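Chapter 5
Clothing Through the Week: Sorting, Care, and the Household Wardrobe

In this chapter you will read about
How households kept their clothes before and after washing machines became common
Why fiber and color both matter when you sort
What a care label can and can't tell you
How to plan a week's clothing care for one person or for a family

Key terms: fiber content, finish, colorfast, crocking, pilling, care label, wardrobe inventory

If you grew up in a house where clean clothes simply turned up in the drawer, you may never have given much thought to how they got there. Most of us start out that way! Then comes a first apartment, or a first baby, or a job with a dress code, and all at once there is a pile to deal with and a great many small decisions hiding inside it. This chapter is about those decisions, and we will take them slowly, in the order that they tend to come up in an ordinary week.

It helps to begin with a little history. In 1926 the Stirgate Laundry opened on the river side of Zarnstead, a mill town where most families still did their wash at home over the better part of two days. The laundry took in bundles on Saturday and sent them back pressed and tied with cotton tape. Its first price list has survived, and it makes wonderful reading, with separate charges for collars, aprons, bolster covers, and something called "sundry blacks." That last entry puzzled our students for years. It meant dark garments of any kind, mostly mourning clothes and good church suits, and they cost more because they had to be washed apart from everything else, in cooler water, and dried out of the sun.

The people who ran Stirgate knew from long practice what we now explain with chemistry. Dark dyes sit on or in the fiber with varying degrees of firmness, and heat, friction, and strong soap all work to loosen them. When color rubs off a dry cloth onto another surface we call it crocking, and you may have met it already if you have ever sat on a pale sofa in new jeans. When color stays put through washing and wear, we say the fabric is colorfast. Very few fabrics are perfectly so, and black is among the hardest colors to keep looking the way it did in the shop.

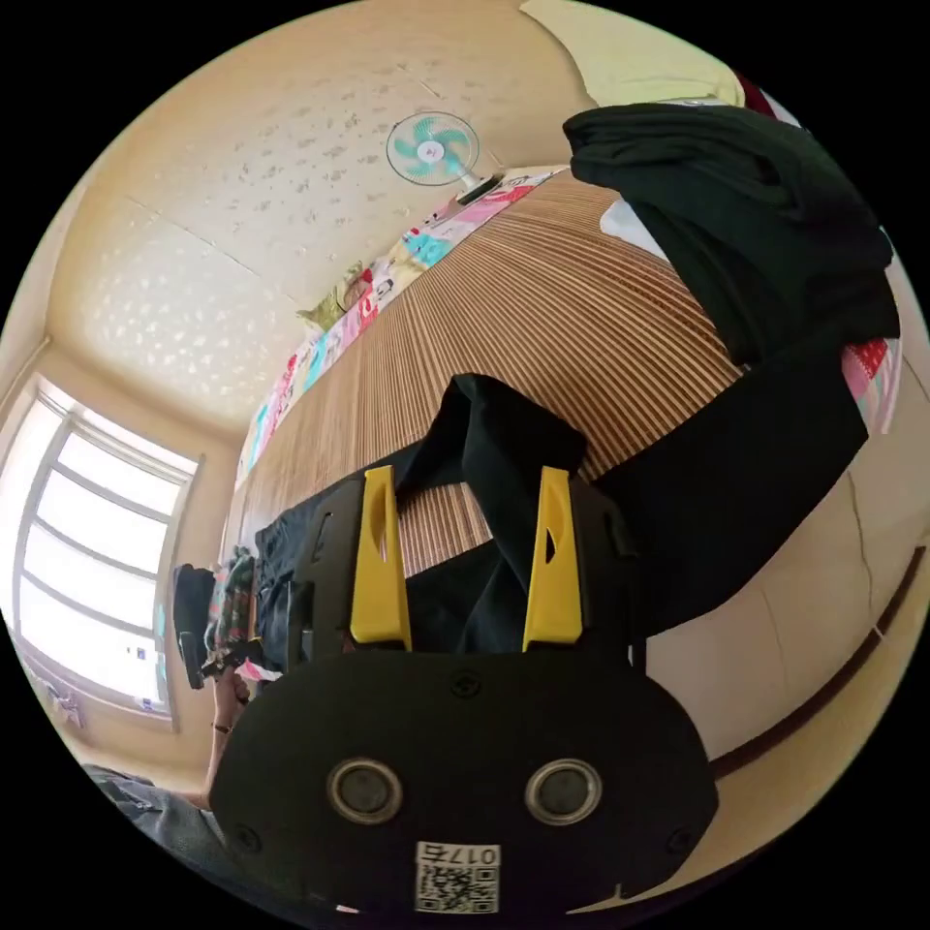

Figure 5.1 Black clothing on a bed. Dark garments are best sorted into a group of their own.

Sorting, then, is where we start. Many people learn to sort by color alone (lights here, darks there), and that is a perfectly good beginning, but it leaves out weight, finish, and soil. A heavy sweatshirt tumbling against a thin blouse will rough up the surface of the blouse and leave those little balls of fiber we call pilling. A towel sheds lint, and lint shows up on dark cloth like snow on a driveway. By the end of Section 2 you should be able to look over a mixed heap and divide it sensibly without much fuss.

Section 3 turns to care labels, and to the Herard method of wardrobe inventory, a simple notebook system in which each garment gets one line for its fiber content, its label instructions, and anything you have learned about it the hard way. We have used it in our own classes with good results. One family in the Tsakiris household survey, which you will meet again in Chapter 9, listed 605 pieces of clothing on their first try and were quite astonished at themselves. They washed most of it at 40 degrees Celsius whatever the label said, and their notes on what faded and what shrank are reprinted at the end of the chapter.

Before You Read
Choose one dark garment that you wear often. Look at the seams, the cuffs, and the inside of the hem, and compare the color there with the color on the outside. Write down where it has changed the most. Keep your notes handy, as you will need them for the activity in Section 1.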